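Subject: Re: [manip-methods] Does background randomisation help with two arms?
From: Jawad Kiani
To: manip-methods list

Dear all,

Sorry to be slow with this one, I was marking until well into January and then had to find my own notes again. The question quoted below is close to what we have been doing on Kotadska, so I will try to give a proper answer.

> We have 2,000 bimanual episodes, all recorded against the same
> plain grey boards. The policy is fine at home and hopeless in the
> lab next door. Before we record everything again with different
> walls, has anyone measured whether it is worth the bother?
> — Uslow group

Yes, we have, and for us it was worth the bother, though less than I had hoped when I wrote the proposal! We trained the same policy twice. The first set was 2,000 episodes with one background and one tabletop. The second was 2,108 episodes with the wall fabric and the table surface changed every so often, and everything else left alone: same arms, same object pool, same teleoperators. The odd number is simply what was left after we threw out 199 episodes with dropped frames.

On the training background the two policies were as good as each other. On fabrics neither had met, the plain one tended to reach for the wrong part of the table and then hover, while the varied one mostly got its grasp. Where we saw no gain at all was in handing an object from one arm to the other. I suspect that is a timing problem and no amount of curtain material will cure it, but I would love to be told otherwise.

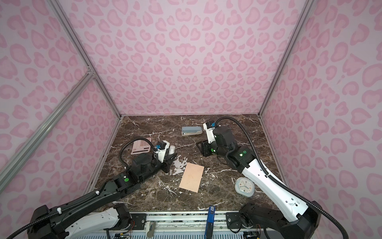
Wall patterns turned out to matter more than table patterns in our runs, and big bold prints more than fine ones. My guess is that the wrist cameras see so much wall once the arms are stretched out that the policy quietly leans on it. Pink leopard spots on all three sides, with a veined brown marble top under the calculator and the stapler, is the sort of pairing I would now collect plenty of — loud above, and fussy enough below that a pale cup or clock has to be picked out properly.

If I were in your shoes I would keep the grey episodes and add to them. We tried a half-and-half mix on the Gumura tasks and it did nearly as well as the fully varied set, for much less ironing. Do change the walls within a session if you can bear it, as otherwise each fabric gets tied to one operator's habits. Kravets has the loader for mixing the two sets and I can send the settings to anyone who asks.

All good wishes,
Jawad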